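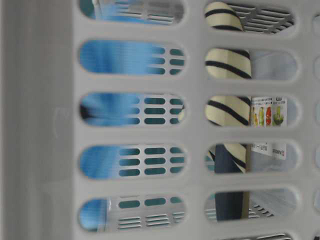 Basket wall, close up, with things showing through the slots.

Print | E-mail
Shared 42 times | 3 comments

1/ Senthil Menon has put two arms on a bench at our shared workshop and says they'll be sorting his household's washing and shopping by the summer. It's March 2025. I've said I'll help. I've also said I don't believe it.

2/ The plan, as told to me over chips: one arm lifts a thing out of a basket, the other takes it off the first, and it goes in the right pile. I could do that when I was four.

3/ My first question was why the basket has to be the sort with holes all over. You look at the side of it and you're looking at the plastic, plus blue stuff behind it, plus something stripy beside that, plus another basket with its own holes. I have trouble telling what's in front of what. Senthil says the software will "learn to ignore it". We'll see.

4/ Precious Aquino wants to swap it for a solid tub. Senthil says that's cheating, people own baskets like this. Fair point, I own two. But then you can't also promise me the summer.

5/ Money so far: £473, and that's with the Atlow controller bought second-hand and the brackets printed on the workshop machine. Doesn't count the first set of brackets, which cracked, or my Saturdays.

6/ The part I worry about most is the two grippers sharing one basket. There's plenty of room when you draw it on paper. Then you bring both sets of fingers in and they're practically nose to nose. The black fingers are long, the rim is thick, and there are side walls to stay clear of as well. Each arm only knows where the other one is because we typed it in.
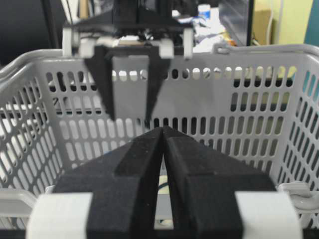

7/ We ran 20 handovers with a rolled-up sock on Sunday. Three worked. Senthil wrote "promising" in the log. I wrote the number next to it.

8/ To be fair to him, the slow version is nice to watch. The fingers close flat and they don't squash things. Dexter Layug filed the tips down by hand and that did more good than two weeks of settings. I'd like more filing and fewer settings.

9/ Someone asked about the Endonel kit that does "all this out of the box". I've watched the video. It's a clean table, one item, and a cut just before the item gets put down. Show me it with somebody's shopping and I'll pay attention.

10/ Jobs for next time: tidy the cables, put a proper stop on the left arm, agree who is allowed to press go. I'm also marking the bench where the basket sits, because it creeps and then we all blame the code.

11/ I've got a fiver with Precious that it won't do a full basket by October. She took the bet, so one of us thinks it's going well.

12/ Yes, I'm back there Saturday. Bringing my own socks.

Share (42) | Comment (3)
Print this page | E-mail to a friend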